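Part 4: Your First Soft Pickup

Okay, so you've charged the Drunder hand gripper, the pads are on, and you've done the open and close check from Part 3. Now for the fun bit, which is picking up clothes! I wrote this section after spending most of December on laundry jobs with mine, and I've put my own notes in where the leaflet in the kit is a little thin.

If you haven't done the check in Part 3, please go back. It takes two minutes and it saves you a lot of head scratching later on.

What you need

The gripper, with both finger pads fitted
The Udow app on your phone, paired and showing a green dot
One thick, soft piece of clothing (a sweater is perfect)
A bed or some other wide, padded surface

Don't start with a T-shirt. I know it's tempting, they're light and you have loads of them, but thin cotton slides flat between the pads and you end up chasing it all over the bed. A chunky knit gives the fingers something to bite on.

Set up the app

1. Open Udow and tap Profiles. Pick Soft. If you only see Default and Hard, your firmware is the old one, so run the update and come back.

2. Set the grip force to 30. The slider goes a lot higher, but leave it alone for now. I ran my first tests way up the scale and stretched a cuff on a cardigan I really liked.

3. Set the hold delay to 2 seconds. After the pads meet the fabric, the gripper waits that long before it locks.

4. Tap Save, then squeeze the handle once with nothing in the fingers. You should feel one short buzz. Two buzzes means the profile didn't load, and turning the gripper off and on again has fixed that for me every time.

Note: Udow forgets unsaved settings when you close it. Yes, it's annoying. Save first, then put the phone down.

Make the pickup

5. Lay the sweater on the bed in a long strip. It doesn't have to be neat, and a fold or two is fine (I find a fold easier to grab than a single layer).

6. Hold the gripper low, with the fingers open and pointing along the length of the sweater. Your wrist should be relaxed. If it's bent hard to one side, walk around the bed and come in from a better spot.

7. Push the pads gently into the knit and start to squeeze. You want fabric bunched up between the two fingers, and you want to go slowly.

I did mine on a bed with plenty of pattern going on underneath, and a plain dark green sweater was easy to keep track of against it. The blue pads are easy to follow too, so watch those and let the rest of the gripper take care of itself.

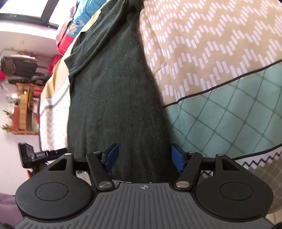

8. Keep squeezing until you feel the buzz, then wait for the lock. Don't lift early! I do this constantly, and all I get is a sweater with a little peak in it.

9. Lift straight up about a hand's width and stop. Give the gripper a small shake. If the sweater stays put, carry on and move it wherever you like.

10. Lower it until it's resting on the bed, let go of the handle, and wait for the fingers to open all the way before you pull back. Pulling back too soon drags the knit across the pads.

Caution: Keep your free hand away from the linkage arms while the fingers are closing. The gaps near the pivots get small fast, and even on the Soft profile it pinches.

Caution: Take off rings and loose bracelets. Tie back long hair as well, especially if you lean in close the way I do.

If it keeps slipping

Raise the force by 2 and try again. Keep going up in steps of 2 until it holds. My heaviest wool sweater needed a few steps, and everything else in my drawer was fine at 30.

Wipe the pads. The surface has a fine texture and lint packs right into it. A barely damp cloth is enough, and let them dry before the next try. I clean mine after every 20 pickups, or sooner if I've been working with anything fuzzy.

Look at what's underneath. If the fingers keep catching the bedding along with the sweater, you're pressing too deep. Ease off a bit and come in at a flatter angle.

If you've done all that and it still drops things, check the pad screws. Mine worked loose once and I blamed the app for a whole evening.

Error 245

You may see this one on your phone partway through a squeeze. It means the fingers stopped moving before they reached the force you set, usually with a really thick bunch of fabric. Let go, open up, take a smaller pinch, and tap Clear. There's no need to restart anything.

When you can do ten pickups in a row without a drop, switch to a thinner top and run steps 5 to 10 again with the same profile. Towels and socks have their own settings, and those are in Part 5.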